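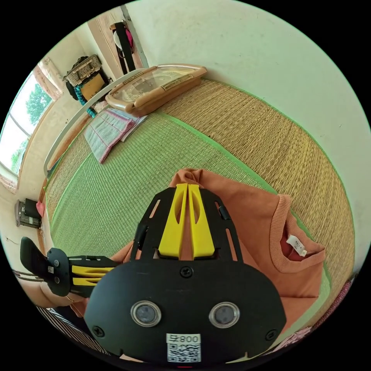 弗拉斯特德(Flarstead)居家织物整理规程修订稿发布,地面折叠单列一章

2024/3/25,弗拉斯特德消息:织物护理机构Prondovis发布《居家织物整理规程》修订稿,对短袖针织上衣在编织地席上的摊平、折叠和收纳步骤作出统一规定。修订稿同时调整了席面清洁和包边检查的内容,原版中分散在附录里的几条说明并入正文。文件自发布之日起征求意见,7月定稿。

参与试行的住户为102户,均住在Godwood住宅区,户型带有铺设编织席的起居间。试行期间登记衣物1151件,以圆领短袖T恤为主,另有少量薄型长袖衫和家居裤。折叠过程记录1461条,同一件衣物洗后再次折叠的,按新记录登记。

规程编写负责人Kaisu Vuorinen表示,原版以桌面操作为默认条件,尺寸、站位和手的起始位置都按桌面给出,住户改在地席上操作时只能自行换算。修订稿把地面操作单列一章,不再要求换算。

摊平步骤

修订稿规定,T恤从收衣筐中取出后先放在席面中部,不急于对折。操作者找到领口,确认领内标签的位置,再以领口为基准把衣身朝远离自己的方向展开。领口处的罗纹不得拉扯,摊平时的受力点放在肩缝和下摆两侧。

衣身堆成一团时,先处理最高的褶,再处理压在下面的部分。一手按住已平整的区域,另一手把褶皱推向下摆。编写组对这一顺序的说明较为简短:先动下层时,上层的褶会随布料移动,形成新的斜向折痕,后续对折时不易找到中线。

编织席的表面纹理具有方向性。规程建议T恤的中线与席纹平行,推平动作顺着纹路进行。横向推动时,针织面料与席面的摩擦较大,下摆容易卷边。这一条在试行记录中被引用的次数最多,也是住户提出疑问最多的一条,主要集中在房间狭窄、席纹方向与坐姿方向不一致时如何处理。修订稿给出的答复是以席纹为准,操作者调整坐姿。

折叠尺寸

短袖T恤按三折处理。两侧向内折入,袖子随侧片一起翻折,露出的部分再折回。完成侧折后,下摆向上对折,领口留在外侧。折叠后的宽度由收纳抽屉的内宽决定,规程以内宽400毫米的抽屉为参照,规定两列并排放置,列与列之间留出取放间隙。抽屉较窄的住户改为单列,折叠层数不变。

面料偏厚或带有胸前印花的,印花面朝外,对折线避开印花区域。印花覆盖整个前片的,改用卷叠。卷叠的起点在下摆,终点在领口,卷紧程度以松手后不自行散开为准。

薄型手套、袜子等小件不进入三折流程。手套掌面朝下放平,手指部分理直,成对叠放后单独收入浅盒,避免夹在衣物之间。织物较软的手套在指根处容易起褶,收纳前用手指从掌部向指尖抹平一次即可。

颜色分组

原版规程按深、浅两组分放。修订稿增加一组暖色,橙色、橙粉色和桃色归入其中,与白色衣物分开洗涤、分开叠放。Vuorinen称,增加这一组的依据是试行住户的反馈:橙色系T恤在浅色组中与白色内衣混放,洗涤时有住户发现白色织物边缘轻微着色。编写组没有对掉色程度作测量,规程中也未给出判定值,只要求新购的暖色衣物首次洗涤时单独进行。

颜色分组只影响洗涤和叠放,不影响抽屉内的排列。抽屉内仍按使用频率排列,常穿的靠外。

席面要求

在席面上摊放衣物前,先清除浮尘。清除方法为干布顺纹擦拭,或使用软毛吸头,吸头移动方向与席纹一致。湿布擦拭只用于局部污渍,擦后须通风,席面干透之前不放置衣物。规程对不同席面的区分较为粗略,仅分为有布包边和无布包边两类。

有布包边的席子,检查重点在包边与席面的接缝。线头松脱时可能勾住针织面料,尤其是领口罗纹和袖口。规程建议T恤与包边之间保留一掌宽的距离,靠墙一侧同样适用。席子边缘若另有草编收边,其纹理通常比席面粗,不用作折叠区域。

附图中的席面为绿色,可见细密的平行席纹,下侧有亮绿色布包边,上侧沿有一道浅褐色草编边,斜向延伸至白墙。 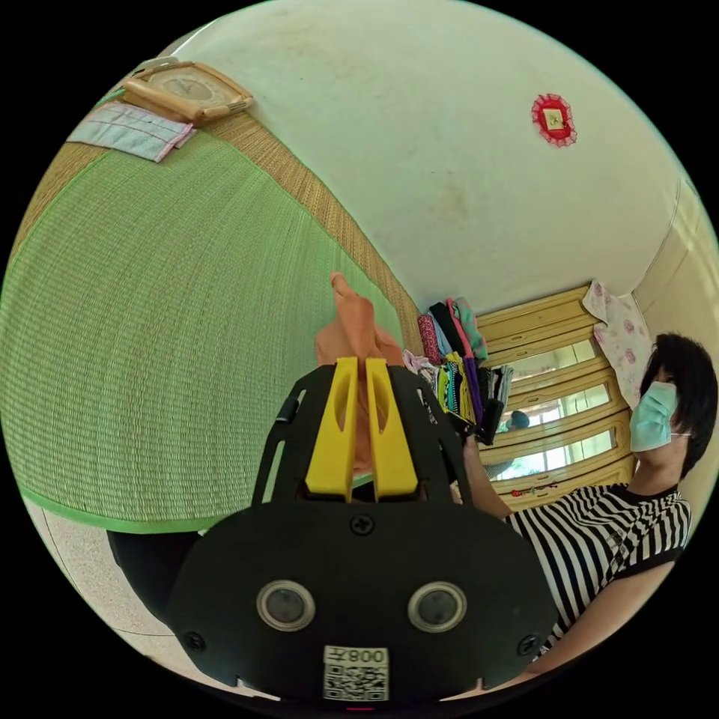

供席与更换

Godwood住宅区的席子由Geum公司供应。该公司确认,规程中关于顺纹擦拭和包边检查的条文与其随席附带的养护说明一致,不需要另行修改说明书。公司同时提出,席子翻面使用后,原有的包边检查记录不应沿用,应从翻面之日起重新登记。编写组已将此意见写入征求意见稿的席面一章。

包边破损但席面完好的,允许只更换包边。更换期间衣物整理可在其他平整表面进行,尺寸仍按地面一章执行。席面出现断草的,断草处以外的区域可继续使用,断草处用胶带临时覆盖的做法不予采纳,原因是胶面残留会粘附衣物纤维。

收纳环节的变动

折好的衣物移入抽屉时,原版要求整叠搬运。修订稿改为托底搬运,一手托在最下层,另一手扶住上层外侧,单次搬运的高度以扶手不离开衣物为限。席面到抽屉之间需要起身的,先把衣物放到托盘上再起身。试行记录显示,散叠多出现在起身的一刻,重新折叠的记录也集中在这一环节。

托盘材质不作限定,底面须平整,边沿不高于衣叠。使用带高边的容器时,取出衣物时手指需要插入侧面缝隙,容易带歪最下层,规程因此不推荐。

未列入本次修订的内容

衬衫、针织毛衣和床品不在本次修订范围内,仍按原版执行。关于熨烫是否可以在席面上直接进行,编写组维持原版的禁止性规定,垫有熨烫毯的情况也包括在内。儿童衣物的折叠宽度有住户提出单列,编写组认为现有记录不足,留待下一轮试行后再议。

征求意见稿的纸质本在Godwood住宅区管理处领取,书面意见投入同一处的意见箱。意见须注明所涉章节和条号,涉及尺寸的,应附抽屉内宽和折叠方式。电话意见不作登记。Vuorinen称,编写组将对涉及尺寸和席面的意见逐条书面答复,其他意见合并答复,答复文本与定稿一同公布。

近期相关
Prondovis调整毛巾类织物的晾晒间距说明
Godwood住宅区起居间地席更换登记办法
Geum公司更新编织席翻面养护说明
弗拉斯特德旧衣回收点开放时间变更
浅盒与抽屉分隔件的选用:问答汇总
针织上衣洗涤温度标签对照表(修订)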